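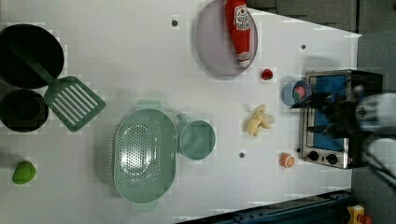

Fotard income fund or the tracker? First ISA, a bit lost

grurk_saver
Mar 21, 2020
Hello all, long-time reader and first post, so do be gentle. I've got 1000 pounds put by and want it in my stocks and shares ISA before the April deadline. I'm torn between Fotard's dividend fund and the plain Virk tracker. The dividends would be lovely, but prices are all over the place just now.

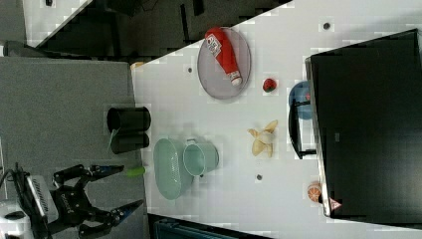 Two black cups

pennywise451
Welcome! I've held the Fotard fund for years and I'm very fond of it – the payouts go straight back in and I hardly look. I wouldn't count on the same dividends this year, mind you, with so many firms cutting them.

mossbank
Sorry, I can't agree with that one. Dividends aren't free money, the share price drops when they're paid, and you're handing over a higher charge for the privilege. Tracker every time for me.
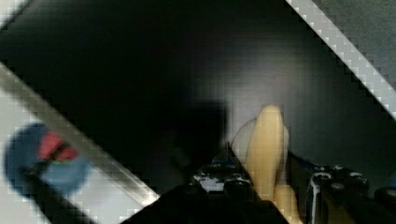

Dark inside, pale rail

pennywise451
Fair point on charges, though some of us sleep better with a bit of income coming in, and I think that's worth something.

old_ledger
I'm 33 years into this and have owned both. Do check what your platform takes as well – Pradex charged me a flat fee that ate up a good bit of a small pot.

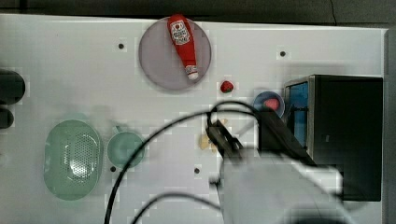

Ketchup and a strawberry

grurk_saver
Thank you all so much, what a kind lot you are! I'm leaning towards the tracker, but I'll read up on the fees tonight before I press anything.

mossbank
Good plan. Let us know which you pick.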